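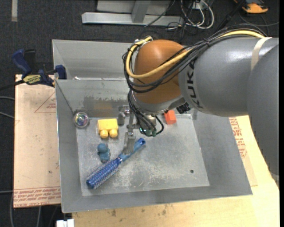 **Ticket: Daslow bin cell, arm stops mid-pick with a protective stop, wrist cable suspected**

Picking this up from Szalai, who closed it in January with the note "cleared itself." It has since un-cleared itself. The complaint is the same one: the arm goes into the bin, gets most of the way down to the part, and drops out with a lost-gripper message, after which it sits there looking expensive until somebody resets it. I went over the cell before touching anything, and my money was on the cable dressing at the wrist from the start. There is a yellow cable looping over the top of the orange housing, black bundles wrapped around it and hanging down the front, and one thin light strap around the gray link being asked to hold the whole arrangement together. The bin still had the usual test junk in it, blue hairbrush included, so I left that alone and used it.

**Status:** open, waiting on soak
**Owner:** Réka Kelemen
**Opened (again):** 26/03/2026
**Priority:** was "low," is now "people keep walking over to my desk"

---

### What was reported

From the Stusex shift notes, copied as written:

> Gripper not found. Reset. Worked. Gripper not found. Reset. Worked. Went to lunch.

I appreciate the brevity. I would have appreciated the pose more. Nobody wrote down where the arm was when it happened, so the first part of this log is me finding that out.

### What I ruled out first

**Gripper power.** Metered at the supply end with the arm parked. Steady. Metered again while I opened and closed the fingers by hand from the pendant. Steady. The supply is fine and has been blamed for long enough.

**The Jamlow adapter.** This is our own little box that sits between the robot and the gripper and translates for them, like a patient in-law. It was replaced last time, and the old one is in the drawer with "BAD?" written on it. I plugged the old one back in for a while. Same fault, same rate of annoyance. So there was never anything wrong with it, and I have crossed out BAD and left the question mark for sentimental reasons.

**Software.** Rolled back to the previous pick program. Fault still there. Rolled forward again. I know this will be brought up in the meeting anyway.

**Collision.** The stop was being read as a bump by people who see the arm halt near the bin and assume it hit the bin. The log shows no torque spike before the stop. Communication drops first, then the arm halts. It's doing what it was told to do when it can't hear its own hand.

### Finding the pose

I ran the arm at low speed with the gripper closed and empty, over the bin, and stepped through the pick positions one at a time. At each one I rotated the last axis slowly, one direction and then the other, and watched the connection status.

- Center of the bin, straight down: fine in both directions.
- Front lip: fine.
- Left side: fine, which surprised me, as it was my favorite.
- Back wall, wrist turned toward the robot base: drops out.
- Back wall, wrist turned the other way: fine.

Repeated the bad one 5 times. It dropped out on 4 of them. On the remaining go it behaved perfectly, and that was of course the go I had called somebody over to see.

So it's a combination of reach and wrist angle. That fits a conductor being pulled, and doesn't fit much else.

### The wiggle test

Crude, but it has never let me down for long. Arm parked at the bad pose, drives off, status page open on the laptop where I could see it. I worked along the cable run with two fingers, bending gently.

1. Along the gray link: nothing.
2. At the strap: status flickers if I push the bundle toward the wrist.
3. Over the top of the wrist housing: nothing.
4. At the first bend below the strap: status drops, comes back when released.
5. At the connectors beside the fingers: nothing. I reseated them anyway. They were seated. They are now seated with feeling.

The trouble sits between the strap and the first bend. When the wrist turns the wrong way at full reach there's not enough slack in the loop, so it all pulls against the strap, and the gripper's communication cable does the stretching on behalf of everybody else.

I cut the strap off, pulled the bundle apart, and found the cable with a flat spot where the strap had been. Outer jacket creased but not split. I didn't slit it open to look at the conductors. It was going in the trash either way, and I had seen enough.

### Repair

- Drives off, locked out, tag on the controller. Yes, for a cable. The tag is there to be used.
- Removed the gripper communication cable end to end. It had been threaded under everything else, so this took longer than all of the diagnosis put together.
- Fitted the spare from the Daslow shelf. That was the last spare. Please see the bottom of this ticket before you scroll away.
- Laid the replacement in *last*, on the outside of the bundle, so that whoever does this again can get at it without taking the cell apart. You're welcome, future me.
- Turned the wrist to the worst angle at full reach and set the slack there. The previous slack looks to have been set at the home position, where everything has plenty of slack and life is good.
- Two wide hook-and-loop wraps on the link, snug enough to hold and loose enough that the bundle can slide under a finger. No zip ties. I found the bag of zip ties and have moved it to a place I will not be writing down.
- Checked that the new loop clears the side walls of the bin on the way in. It does, though the loop is bigger than before and I wouldn't want it bigger still.

### Retest

Back wall, wrist toward the base, low speed: 7 rotations, no dropout. Same again at normal speed, same result. Then I let it run real picks with the objects where they lay.

For the record, since somebody always asks: failed grasps are not this ticket. The clear ball is a vision problem and always has been. The hairbrush gets picked up by whichever part of itself it prefers. If the arm comes up with nothing and *carries on*, that's a normal day. If it comes up with nothing and *stops*, I want to hear about it.

### If it comes back before I do

1. Don't reset yet. Write down the pose. All of the joint values are on one page of the pendant and it takes less time than the walk to my desk.
2. Note the wrist angle separately, in words if you must ("twisted toward the base" is fine).
3. Look at the loop over the wrist. If it's pulled flat, the wraps have crept. Drives off, slide them back, and add a line to this ticket.
4. Now reset.
5. If it drops out with plenty of slack in the loop, stop using the cell. I was wrong and would like to find out in person.

Do not tighten anything. I realize this goes against instinct. A cable that moves a bit looks untidy and lasts; the tidy one is what I've just thrown out.

### Loose ends

**Bin clamp.** While I was there I leaned on the bin with the drives off to see if it shifts. It moved a hair. The clamp on the upper left edge got another half turn and that was the end of it. If the bin moves, the taught clearances at the back wall move with it, so give it a push at the start of a shift.

**Speed cap.** Szalai had put a cap on the wrist axis in the pick program as a workaround. It made the fault rarer and the picks slower, and it wasn't mentioned anywhere. I found it because I was reading the program for something else. Left in place during the soak, so that I'm only changing one thing. It comes out after.

**Spares.** We have none. I've asked for 2, one for the shelf and one for whoever borrows the one on the shelf. Request is with Stusex purchasing, who would like to know if a shorter one would be cheaper. It would. I have replied politely.

**The old cable.** Tagged with this ticket's title and binned, after cutting both connectors off. Last time a dead cable was put "somewhere safe" it was back in service within the month.

### Log

- Reopened, read old notes, sighed.
- Power, adapter, program and collision ruled out.
- Fault reproduced at back wall, wrist toward base.
- Located between strap and first bend.
- Cable replaced, bundle redressed, slack set at worst pose.
- Retest clean at both speeds.
- Soak started on the normal pick program, cap still in.
- Comment from Szalai: "so it didn't clear itself?" No.
- Leaving open until the soak is done and the cap is out.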